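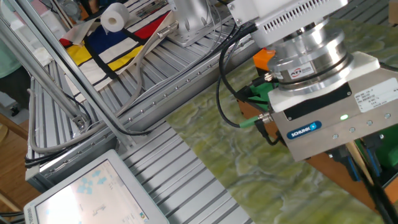
# Paltberg Anthology Index

Home | Files | Fields | Changelog | Contact

Last updated: March 24, 2020

The index lists the contents of 600 short story anthologies, with one row per story. It covers original and reprint volumes. Single-author collections are left out unless they include an essay or interview by someone else.

## Files

- `volumes.csv`: title, editor, publisher, year, page count
- `contents.csv`: volume ID, story title, author as printed, position in the book
- `names.csv`: pen names matched to a main author ID

All files are UTF-8 with comma separators. Empty fields mean the value is unknown.

## Sources

Most rows were typed from tables of contents in the Resuda and Galtetti library catalogs. Kashindye Press supplied its own list, which was loaded without edits. Page counts for that list include front matter; the others do not.

## Known problems

- 30 volumes have no editor on record.
- Titles that changed between printings are stored under the first printing only.
- Introductions are tagged `essay`, including those written as fiction.
- Poems were not entered before the December release and are still missing from older volumes.

## Corrections

Send the volume ID and a scan of the contents page to Yoga Chong. Changes without a scan are held until a copy can be checked.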